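Dorothy Clegg
Thread, May

1/ Right, desk update for those of you who asked (two people, hello). The new top is ON and I am far too pleased with it. Dark grey, very plain, exactly what I wanted after six years of orange pine.

2/ Bought it second hand from a chap in Blackburn called Dennis Stockdale, who was selling up his home office. 40 quid! He'd put 50 on the listing but I turned up with exact change and a hopeful face.

3/ Getting it home was less fun. It fitted in the car with the front seat right down, me driving with my elbows tucked in like a chicken. Up the stairs was worse. There's a new scuff on the landing and we're not discussing it.

4/ The legs are the old Rarnik ones off the pine desk. New holes, same screws. I measured everything from the back edge and still had to redo one corner, so if you ever find yourself under my desk, please don't look up.
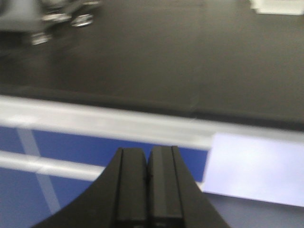
2 min read · 544 views

5/ The colour is a proper deep charcoal, smooth all over, with a faint sheen when the light gets on it. I'd worried it would make the whole room gloomy but you get these soft paler patches reflecting back at you and I really like it.

6/ Someone's bound to ask about dust. Yes. It shows. It shows within the hour. I've been going over it with a barely damp cloth and then a dry one, and that does the job if you don't leave it all week.

7/ Fingerprints are the other thing, mostly after toast. I tried the Prustex spray my sister swears by and it left streaks, so back to the cloth. If you've got a dark desk and a better method, tell me, I'm all ears.

8/ Still to do: cables. I've got a bag of ties and a Nitum tray that's meant to screw on underneath, but the screws that came with it look a bit long to me and I'm not having them poke through the top. Popping out for shorter ones at lunch.

9/ Also the lamp. The old one clamps on and I don't trust the clamp not to leave a mark, so I'm after one with a proper base. Nothing too tall, ideally not white. Suggestions very welcome!

10/ The pine top is leaning in the hall if anyone local wants it for shelves or a workbench. Free, ring marks included, but you'll have to collect. Mind the landing.

245 likes · 40 replies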